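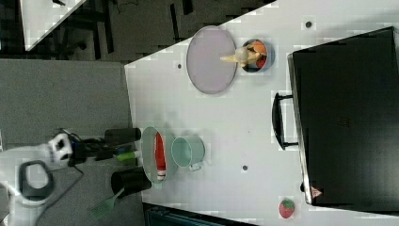

Play food needs a system, and I have been trying to invent one since February. Our set at Etbridge has outgrown three lunchboxes and a biscuit tin. I want something the children can put away themselves, which rules out anything with a lid that clicks, and I want it to go in the car. A hard suitcase is my current favourite. There's a big black one on the table, lying flat next to the crockery, and the lavender plate, the blue bowl and the green dish would all vanish into it with room to spare. What would also vanish is that little strawberry, and I'd be fishing it out of the lining until I retire. So: bag, box or case? All serious answers considered. Unserious ones too, as that's mostly what I get here.

plumduff, 16 posts

Tubs. Clear ones, one per food group. Fruit in one, veg in another, and a third for the things no child or adult can identify. We have three of those and one may be a turnip.

halfpint_hal

Clear tubs are fine until somebody under five has opinions about tomatoes. We had fruit and veg tubs for a whole term and I spent it refereeing. Go by size. Big bits, small bits, crockery. Done before the coats are on.

marrowfat

Size is a terrible idea, marrowfat. They are learning to cook, not to pack gravel.

halfpint_hal

They are learning to put peas in a saucepan and shout. Gravel would do just as well.

marrowfat

I've tried both, for what it's worth, and the tubs lost. The food goes wherever there's a bowl, and once a bowl has four things in it they regard it as dinner and won't have it disturbed. I tried laying out the plate and one small bowl beside it, to keep things simple. The bowl was treated as the larder, the pan and the bin.

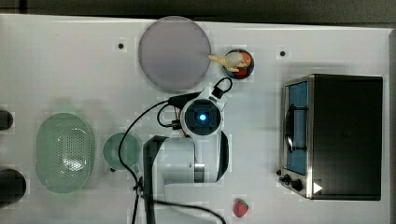
Bergþóra Baldursdóttir thinks I should stop sorting altogether and tip the lot into a drawstring bag, on the grounds that children only want the thing at the bottom anyway. She may be right. I dislike it intensely.

plumduff

Bag person here, reporting in. Ours is a Prormont laundry sack, cost next to nothing, holds 18 potatoes and a roast chicken. Takes seconds to clear up. The downside is that everything comes out with fluff on.

ninebob

Fluff is fibre.

halfpint_hal

Can I ask what people do with the appliances? Food I can cope with. It's the boxy things that beat me, as they won't go in a tub or a bag and they take up half a shelf each. Our toaster oven lives on the table permanently, because moving it means moving everything else first.
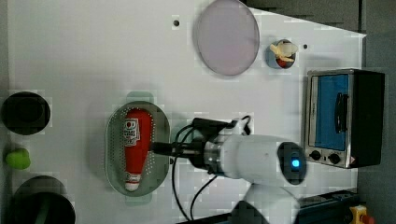
I did think about using it as storage. Small things go in, door shuts, job done. Then I pictured explaining to a three-year-old that this oven is a cupboard but the one at home is definitely an oven, and I went off the idea.

sootywitch

Good call. We had a Joly cooker used as a cupboard and it took months to undo. Somebody's mum found a shoe in the real one.

marrowfat

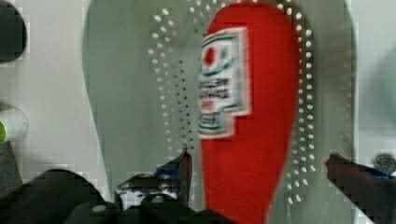
Condiments are where every system on this thread falls over. They're tall, they don't stack, and they belong with nothing. Bag people lose them up a corner and tub people can't get the lid on. Mine stand up on the shelf in a row and that's the end of it. A red ketchup bottle with a proper white label is something a child can spot from the door, so it gets put back, whereas a beige thing that could be a parsnip never does. I'd store by how easy it is to see and let the beige things fend for themselves.

ninebob

So the bag person has a shelf. Noted.

halfpint_hal

The bag is for food. Ketchup is equipment.

ninebob

Right, I'm trying this: suitcase for the crockery, small cloth bag inside it for anything strawberry-sized, ketchup on the shelf under ninebob's law. Marrowfat gets size, hal gets nothing. I'll do it before the next session and come back if it goes wrong. Does anyone have a spare luggage label?

plumduff

I have a drawer of them. Message me your address. And it was a turnip, I've checked.

halfpint_hal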